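Wuvimau tests two-arm gear assembly using wrist cameras

PRIDAVTON, October 2024 – Researchers at Wuvimau have released results from a study of robots that learn to fit gears onto a metal plate with three pegs.
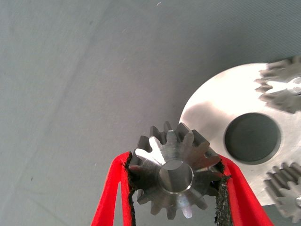 The team trained its method, named Arruda, on 778 demonstrations recorded at the Pridavton lab. In 800 test runs, most failures came at the last step – lining up a gear's bore with its peg.
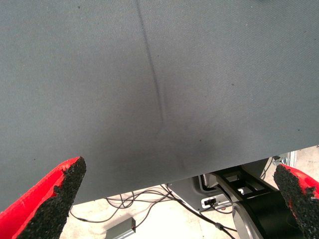 View from a wrist camera, with the edge of the gray cloth and cables beyond it.

"The wrist views matter most near contact," said Shewit Worku, who led the study. "Overhead views help with choosing the next gear."
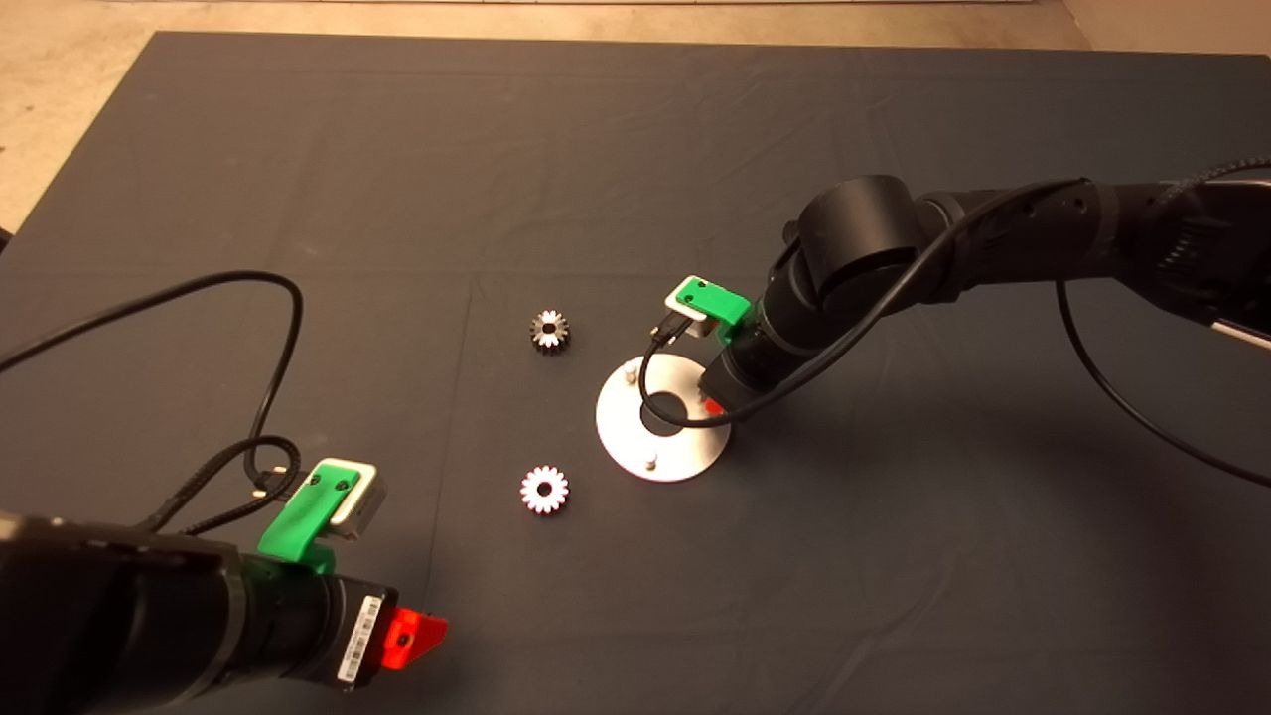 Next steps

A second study will cover 5 more part sets. Contact: Efa Bevan, Wuvimau press office.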